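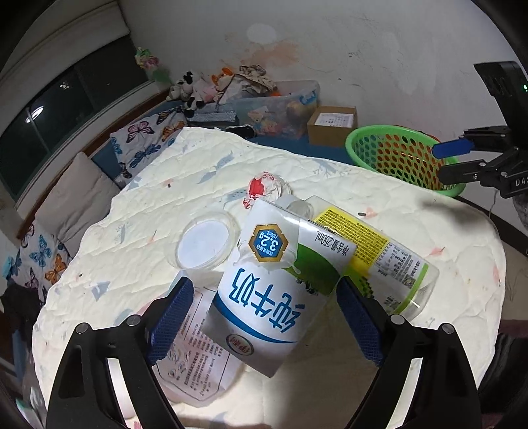
UHT milk for homemade yoghurt, does it work?
posted by platuvstead_mum, July 2025

I've been making yoghurt at home since my sister passed on her old Gemex yoghurt maker (the one with 7 little glass jars) and I've always used fresh whole milk, heated up first and then left to cool. It's lovely but it's such a faff on a weeknight! Someone at work told me you can skip the heating if you use long-life milk straight from the carton. Is that right? And does it set properly? My last batch was a bit runny as it was, and I don't want to waste a whole litre finding out.

tea_and_crumbs
Yes, I do it all the time. Long-life has already been heated far more than you'd manage in a pan, so I open a fresh carton, whisk in two spoonfuls of live plain yoghurt and switch the machine on. Go for whole milk, semi-skimmed always comes out thin for me. If yours is runny I'd leave it longer, I used to stop at 7 hours and now I do overnight. A big spoonful of milk powder helps too. It does taste slightly sweeter than with fresh, my kids prefer it but my husband moans.

Ivanov70
just buy greek yoghurt, cheaper

marrowfat
Agree with tea_and_crumbs, but do check your starter as well. I had three runny batches on the trot and blamed the milk, when the pot I was using had been open in the fridge for 16 days! New pot, set beautifully. Also don't move the jars while it's going, and give them a good few hours in the fridge before you decide it hasn't worked. If it's still sloppy, strain it through a clean tea towel and keep the whey for scones.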